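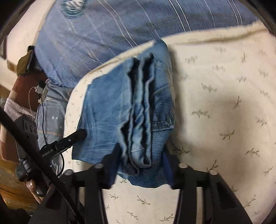

Jeans are the last thing I fold and the first thing I wear, so I finally decided they deserved a page of their own. If you've been following along with my gallery pages you've already sat through the sock drawer and the great towel reorganization, and I promised the next one would be bedroom stuff. Well, welcome to the bedroom! I do all my folding on the bed, always have, on top of the cream sheet with the little olive leaf sprigs, with the blue striped duvet shoved up out of the way. A bed is the right height for me, it's bigger than any table I own, and a light sheet with a small print makes it really easy to spot a dropped button or a stray coin. The light-blue pair is my favorite kind of denim to fold, nice and soft-looking with those pale patches, and even loosely stacked in layers like that it already takes up a lot less room than a pair flung over a chair.

A bit of background for anybody new. I live in a small upstairs apartment in Galtcombe with one closet and one dresser, and the dresser is a hand-me-down from the Bjarnason furniture outlet that used to be on the main street. Lovely thing, solid as a rock, drawers that stick in July. The bottom drawer is the denim drawer. It was supposed to hold sweaters, but sweaters turned out fine on a shelf and jeans really didn't (they slide, they slump, and then one morning the whole pile goes over the front edge onto your feet).

I used to do the store fold, legs together, then in half, then in half again. It makes a fat little brick and it looks great for a day. The trouble is the waistband, which is so much thicker than the hem that a stack of five or six starts leaning like a bad bookshelf. So last January I switched to what I call the letter fold. Legs together, smooth it out, tuck the pointy bit at the seat back in so you have one long straight strip, then fold in thirds from the hem up. Stand them on edge in the drawer with the fold facing up and you can see every pair you own. My drawer is 24 inches wide and it holds all of mine standing up, plus the two denim skirts I keep meaning to do something about.

The tucking-in part is the one people skip. Please don't skip it! That little triangle is what makes the packet go crooked, and then you get cross with the packet and start over. I lay the pair down, run my hands from the waist toward the hem to get the air out, flip the triangle in and give it a pat. Creases don't bother me. Denim lets go of them after ten minutes of walking, and I have never once ironed a pair of jeans in my adult life.

I do check a few things while they're out flat - pockets mostly. I've washed so many grocery lists. I also look over the seat and the inner thigh, where mine always go first, and if the weave is getting thin I put them on the mending pile instead of back in the drawer. The mending pile lives in a tote bag from the Prirnley street fair and it's currently winning.

And then there's the back pocket side, which I think is the pretty side of any pair of jeans. I fold with the pockets facing out on purpose so I can tell them apart in the drawer. Stitching, patches, a funny flap, whatever the maker got up to back there. It's like reading the spines of books.
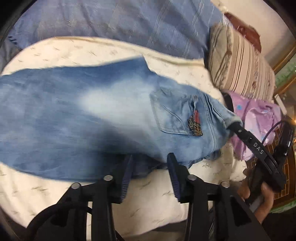 Do you have to wash jeans before you fold them away for a season?

I would, even if they only look a little worn. Skin oils and tiny food spots that you can't see in fall will have turned yellow by spring, and they're much harder to get out then. Wash them inside out in cold water, hang them by the hems, and give them a full extra day after they feel dry. Waistbands and pocket bags hang on to damp longer than you'd believe.

The storage boxes are my other small obsession. I use the flat Jodolent ones with the zip lid that go under the bed, one for winter and one for summer, and I paid for mine out of a jar of change that came to 67 dollars (I was so proud of that jar). Jeans go on the bottom, laid flat and alternating waist to hem so the thick ends don't pile up on one side. T-shirts on top. Anything with beads or a scratchy zipper gets turned inside out before it goes anywhere near a knit.

A few of you wrote after the towel page asking how often I do all this. Big sort twice a year, spring and fall. The drawer gets straightened whenever it starts to annoy me. A regular laundry day is one basket dumped at the foot of the bed, radio on, shirts first, then the little stuff, then jeans at the end, when I'm warmed up and there's room to spread out.

I've got the pillowcase and bedding page half written, including the fitted sheet, which I have very strong feelings about. It'll go up once I've cleared out the linen shelf in the hall. In the meantime, if you fold your jeans some other way, tell me in the guestbook - especially if you roll them, as I've never managed to get a roll to stay rolled.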